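Skovovwood Robotics Club
Learning Pages for Young Readers

How Does a Robot Learn to Pick Things Up?

Picking up a crayon is easy for you. Your eyes find it, your fingers close around it, and you lift. You do not have to think about each step. A robot must be taught every part of that job. Teaching it is the work of the Wikura project, which students at the Skovovwood Robotics Club began in September.

A robot's hand is called a gripper. Most grippers do not have five fingers as people do. The students use grippers that a person can hold and move by hand. When a student closes the gripper on a block and sets the block down in a new place, a small camera and a computer save what took place. One saved turn is called a demonstration, or "demo" for short.

Students work in teams of two. Before a team begins, its members agree on the task and plan each move. Many plans start as a quick drawing on the whiteboard.

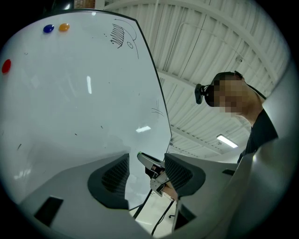 A student wearing a headset stands by a gripper held up in front of the club whiteboard.

One demo is not enough. Think of how many times you practiced tying your shoes! For its first task, placing a block in a cup, the club saved 433 demos. For its second task, folding a small towel, it saved 606. Towels are harder than blocks — they bend, slip and bunch up in a new way each time.

After the demos are saved, a computer program named Zukora studies them. It looks for patterns, such as where the fingers were just before they closed. The program then tries to guess the right move when it is given something new. Sometimes it guesses wrong. The students watch what happened, talk it over and save more demos of the part that gave trouble.

Words to Know
Gripper: the part of a robot that grabs and holds objects.
Demonstration: one saved turn that shows how to do a task.
Pattern: something that repeats in a way you can notice.

Try It at Home
Ask a family member to be your robot. Using only your words, tell your robot how to put a spoon into a cup. Your robot may do only what you say. Write down each step you forgot, and then try again.

Published 2020-01-10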